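Workbench > Reviews > Software and Cells

Skader Cell Setup, reviewed: a good wrist view and a bad manual

6 min read

By Jyoti Lodhi
2024-01-19

I have been promised an easy robot setup before. The last one came from Bekitz and ate most of a November, so when Skader says its package will take you from a bare install to a working tabletop cell before lunch, I start from the position that it won't. It didn't. It took me a day and a half, and I have set up a fair number of these.

What you get is a simulated cell: an arm, a two-finger gripper, a wrist camera, a table and a library of kitchen things to put on it. The idea is that you tune the cell on screen, check reach and clearance, then carry the same settings file over to the real arm. Skader sells it to small shops and teaching labs that can't afford to bend fingers while they learn. That is a sensible group to sell to. Whether the product looks after them is another matter.

The install is fine. It wants a license key and a restart and then leaves you alone. The trouble starts with the gripper page, where you enter finger length, opening width and the offset from wrist to camera. There are 21 fields. Ten or so matter on day one and the manual doesn't say which. Two of them take millimeters and the one between them takes meters, with no unit shown next to the box. I put a finger length in the wrong one and the arm drove the gripper straight through the table without a word of complaint from the collision checker. The checker, I found later, is off until you turn it on. Who ships it that way?

Camera mounting is better, and I'll give Skader credit for it. You nudge the wrist view until both fingertips sit at the bottom with the work area ahead of them, lock it, and from then on the view travels with the gripper. I used a plain table layout for this, a couple of bowls and a striped plate, and left it alone for the rest of the testing so that I'd notice if anything drifted.

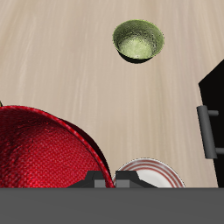

Drift is what I was most worried about, because the Kassab package I used before this one would lose its camera offset every time you closed a project. Skader's held. I saved, quit, reopened and ran the same approach move 40 times over two evenings, and the fingers came back to the same spot as far as I could measure. The tool offset page also keeps a history, so you can step back to an older value when you have talked yourself into a bad one. I used that more than I would like to admit.

Bowls are where the sales pitch thins out. The grasp planner wants to come straight down on the middle of whatever you give it. For a block that's right. For a bowl you want one finger inside the rim and one outside, and getting there means writing your own approach angle by hand, in a text file, with the editor closed. There is a "rim grasp" box in the settings. It does something, but I couldn't get it to do the same thing twice, and the reply I had from support was a link back to the manual page I had just quoted to them.

The looks are uneven too. Some textures are handsome and some are mush. I don't care much about that for clearance work, though if you plan to train a vision system on these views I would want to see it tested against a real table first. Skader's brochure says the pictures are "ready for training." Ready by whose measure, it doesn't say.

Upkeep is the part reviewers tend to skip. There is a check routine you're meant to run after any change to the fingers: open, close, touch the table, compare. It's short and clear – the one page of the manual I would call well written – and it caught a swapped left and right finger file that I had stared past for an hour. Run it every time. But it writes a new log on every run and never clears the old ones, and after my testing there were more than 2000 files in a folder I hadn't been told about.

The price is $40 a month per seat, which is fair for the camera and offset tools and steep for the planner. Prester does less for less money, and its gripper page shows units. If your real arm is already running and you only want a safe place to test changes, I would try Skader for a month and cancel if the rim grasp hasn't been fixed. If this is your first cell, wait for the next version, and turn the collision checker on before you touch anything else.

Related
Bekitz Tabletop Arm: one year of belts and bolts
Prester Lite, the cheap one
Moving a Kassab project without losing your offsets
Finger pads: what wears out first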